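# Gunolel Gripper Comparison

The **Gunolel gripper comparison** is a bench program for testing robot fingers, wrist cameras and controllers on household tasks. It was started by Reda Samir and Birutė Mägi at the workshop of Valtari, and it is now kept up together with the smaller firm Noltell. The program is known mostly for its coffee task, in which a two-armed robot has to handle a glass at a capsule coffee machine.

## Setup

The bench uses two arms which face the same wooden table. Each arm carries a gripper with two black fingers. The glass is placed on the drip tray or taken from it, and the machine itself stays in the same position for a whole series. A fixed camera gives the general view, and a small camera near each gripper gives the close view.
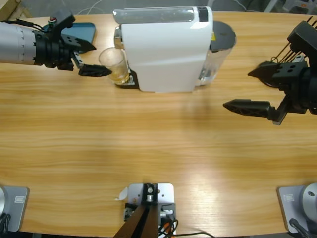 Transparent glass is the wrong choice for a first test, according to Said El-Sayed, as it mixes the faults of the camera with the faults of the finger. He would begin with a painted metal cup and bring in the glass only when the fingers are already ranked. The program kept the glass, but since June it also runs a short series with a metal cup before each change of fingers.

## Fingers

Two finger shapes have been compared at length. The first, called the long taper, is narrow at the tip and can enter the space under the spout from the side. The second, called the flat pad, has a larger contact area and holds a glass with less force, but it needs more room near the body of the machine. A third shape from Abou Zeid was tried for seven runs and then put aside – its screws did not fit the wrist plate without an adapter.

In the main series each shape was given 100 runs. The long taper completed more approaches, while the flat pad let the glass turn less often after the grasp. The authors do not name a winner.

## Wrist camera

The wrist camera looks forward over the gripper body, with one finger at each side of the view. The metal grate of the drip tray is used as the main visual mark, as its slots and round hole are easy to find for the software. Reflections of the lamps on the table are the most frequent cause of a wrong estimate.
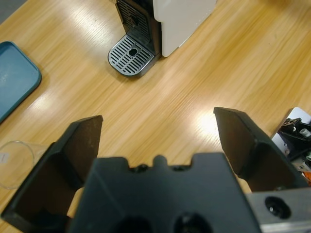

Titilayo Idahosa has objected in a written comment that glare should be treated as part of the test. A kitchen has lamps and windows too, she wrote, and a controller that works only under soft light has not been compared with anything useful. Mägi answered that both conditions can be reported, and the later tables have a separate column for each.

The distance between the open fingers also matters for the camera. When they are wide apart, the table and the machine stay visible between them until the last part of the approach. When they are half closed, the software must rely more on the fixed camera.

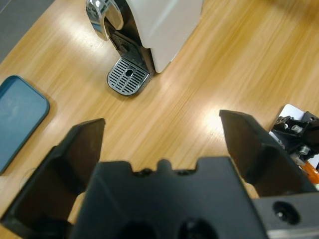
*Wrist view over the open gripper, with the coffee machine ahead and the blue tray at left.*

## Controllers

Two controllers were used with the same fingers. The position controller follows a planned path and stops at a force limit. The compliant controller lets the wrist give way a little on contact, and its path is corrected about 17 times per second from the camera estimate. With the long taper the difference was small. With the flat pad the compliant controller touched the machine more softly, but it took longer to settle.

Run logs are stored by Noltell and can be requested in plain text. The table of results was last revised on 14/08/2023; the glove-box version of the task, planned by Carla Haddad, is not yet included.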